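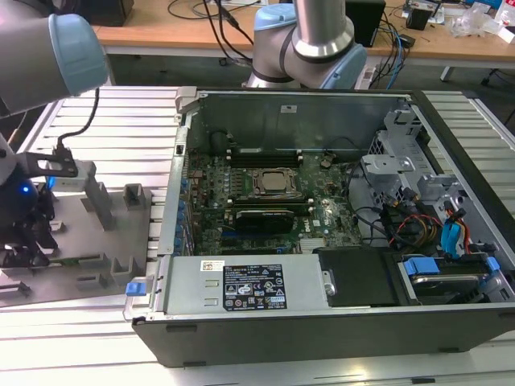
Garlic, Thyme and the Petri Dish: Final Project Report
Sunday, February 28, 2021

Our group wanted to know whether common kitchen plants can slow the growth of bacteria, and whether the way you prepare them changes the result. We picked garlic, thyme and cinnamon bark, and we used a harmless strain of E. coli from the teaching lab in the Cervantes building.

What we did

Each plant was dried, ground and soaked overnight, once in water and once in ethanol. We filtered the extracts, let the ethanol evaporate and put everything back into sterile water at the same strength. Paper disks were dipped in the extracts and set on agar plates, 60 plates in all. After 19 hours in the incubator we measured the clear ring around every disk with a ruler. Plain water disks were our control.

What we found

Thyme in ethanol was the star! Its rings were the widest on nearly every plate, and the edges were so sharp that measuring them was a pleasure. Cinnamon came second. The water extracts were much weaker, and the thyme one hardly did anything — we think the oils that matter simply don't dissolve well in water. Garlic surprised us. Dried garlic gave small, patchy rings, but when we crushed a fresh clove and tried it on 3 extra plates, the rings were easy to see.

We had to throw out six plates because of mold. Those are left out of the averages.

Problems and next steps

A ring on agar doesn't tell you that a plant would work as a medicine, and our extracts were mixtures, so we can't say which compound did the job. We also only tested one strain. In June we hope to repeat the fresh garlic test properly, with a full set of plates, and try oregano next to the thyme. We would love to add a second kind of bacteria too, if the lab lets us have the incubator for another week.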